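Mosis: plans and flight notes for free-flight models

Mosis is a set of 35 plan files for small rubber-powered and towline models, with a table of flight notes to go with them. Zainab Nwachukwu redrew the plans from club originals. Mali James typed up the notes.

What is in the folder

plans - one PDF per model, full size, in sheets to be taped together
flights.csv - 692 flights, one per row
ribs - wing rib outlines as DXF, for ten of the models only

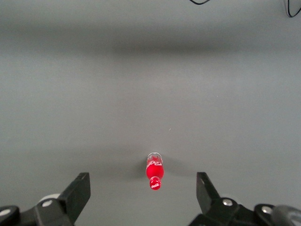 Columns in flights.csv

model: plan name, e.g. Pomare or Weston
span: in millimetres
launch: hand or tow
time: seconds, from release to touchdown
note: free text, often blank

Known gaps

The Weston tailplane is drawn 10 mm too short on sheet two. Use the figure in the margin. Wind was not written down for 203 of the flights, mostly the older ones. Times from before January are to the nearest second.

Last changed October 9, 2018.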